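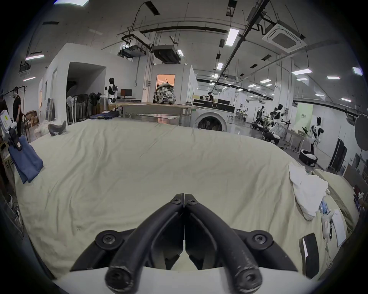

Clikley has put its hand-held gripper kit up for general order, a little over a year after the first handful went out to friendly labs. The company, which until now has mostly sold spare fingers and mounting plates, will rent or sell the kit to anyone who wants to collect their own handling data without tying up a robot to do it. Fabric is where Clikley expects most of the early interest, and the trial bench was set up to suit, with a big cream cloth spread over it, clothes lying here and there, and the kit's two curved black fingers closed tip to tip over the near side. The fingers are the same shape as the ones Clikley sells for robot arms, so whatever a person manages to pick up by hand should, in theory at least, be within reach of the machine later on.

The kit is called Lanus, and it comes in a padded case with the gripper, a wrist strap, 4 spare finger covers and a printed guide that is (we are happy to report) written in plain English. Rental is for 21 days at a time, with the option to buy at the end and have half the fee taken off the price. A lighter version for smaller hands, named Lei, is due in October.

"We kept hearing from people who had the robots and had the laundry, so to speak, and no good way of getting from one to the other," said Yolandi Kekana, who looks after customers at Clikley. "They wanted something a new person could pick up in the morning and be comfortable with by lunch."
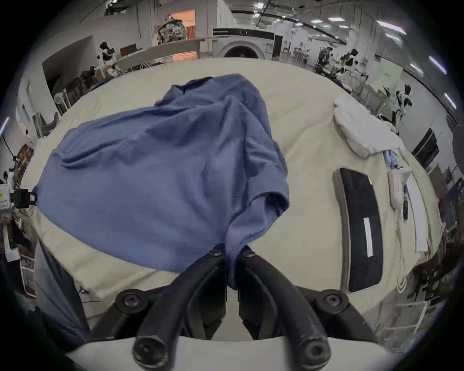 Clothing is a harder test than it sounds, and anyone who has tried to teach a machine to fold will know the feeling. A shirt never lands the same way twice, the fabric slides over itself, and a grip that is a little too deep brings up the table cover as well. On the padded beige cover used in the trial, a crumpled blue short-sleeved shirt was taken by a gathered fold close to its ribbed hem, the sort of small pinch the rounded fingers are meant for. Shaohua Lu, who designed the finger shape, said the curve went through more than 80 versions before the team settled on one – and that a few of the rejects are still in use at home as bag clips.

Flikon, a small firm that prepares training material for household robots, has had 3 of the kits on loan and plans to keep them. Its manager, Tuulikki Vainio, liked the balance of the tool and how easily the covers come off for cleaning, though she would have welcomed a longer strap and a softer case latch. 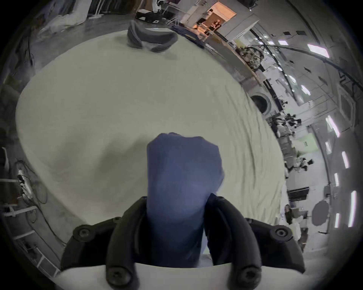

She also asked for a left-handed guide, and Clikley says one is being written now and will be sent free to everybody who already has a kit. Replacement covers will be sold singly as well as in sets, which should please the smaller workshops.

Orders opened on 27/03/2019, and the first kits will go to people already on the waiting list.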